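List home | Threads | Authors | Search | Log in

Re: [bench-practice] start conditions, once more

Hi all,

I'm finally getting back to the layout question. My vote is still for writing the start layout down before anyone hits go, and having the overview and the wrist view saved under the same run number. We've been on the two-basket task at Lernotari, so you can see what I mean: 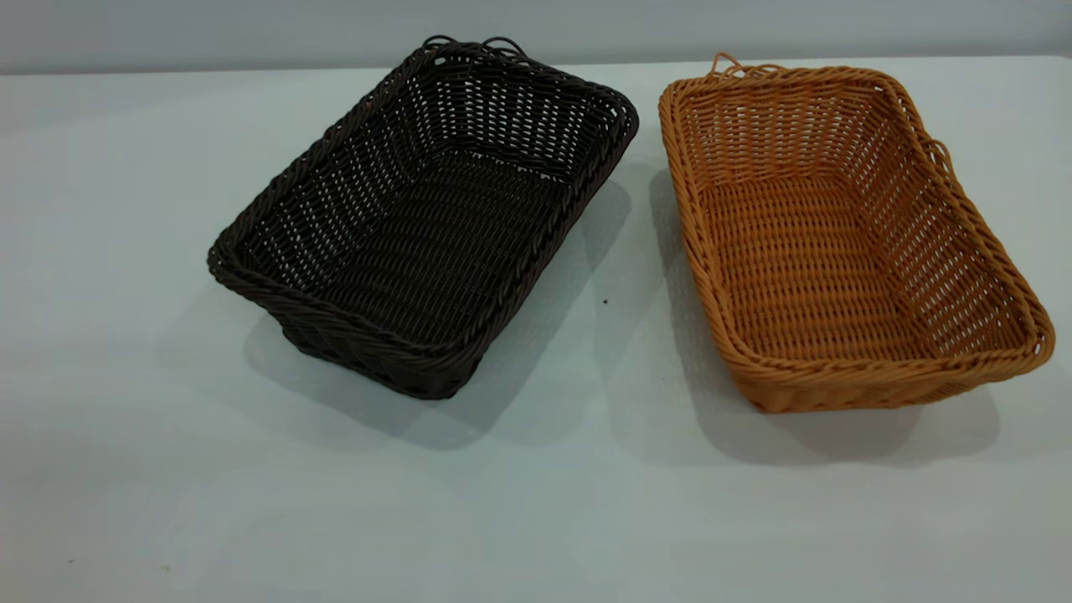
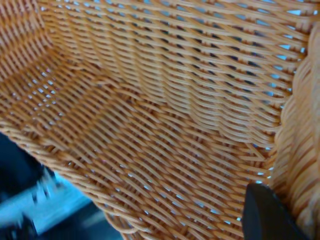 Two-basket task, bench overview first, then the wrist view over the tan one.

Ferdinand Camenzind wrote:
> I don't see why rule 2 has to mention angle at all. If the
> baskets are on the table and inside reach, that's a start
> condition. Beyene runs it that way and their logs are fine.
> Also, do we need 10 lines per run sheet? People skip them.

Ferdinand, I'm with you on the run sheet (ours is down to four lines and people fill it in now!), but I'd fight for the angle. Neither of those baskets is square to the table, and they don't match each other. Turn one by 90 degrees and the fingers meet a long side where there used to be a short one, so you're comparing two different grasps and calling them the same run. I did exactly that for a month with the Flokico trays and had to throw the whole lot out.

The other thing I'd like in rule 2 is a word about loose ends. Woven stuff has them, and there are little loops sticking up from the rims on both of ours. I'd say note them, don't trim them, and don't swap the item halfway through a series. If you do swap, start a new series number. Our 3093 is one series with one pair of baskets and I'd like to keep it that way.

Could whoever has the Prerkurier draft open paste in the current wording of rule 2? My copy is from December and I think the numbering has moved.

Cheers from the bench

Previous message | Next message | Reply to list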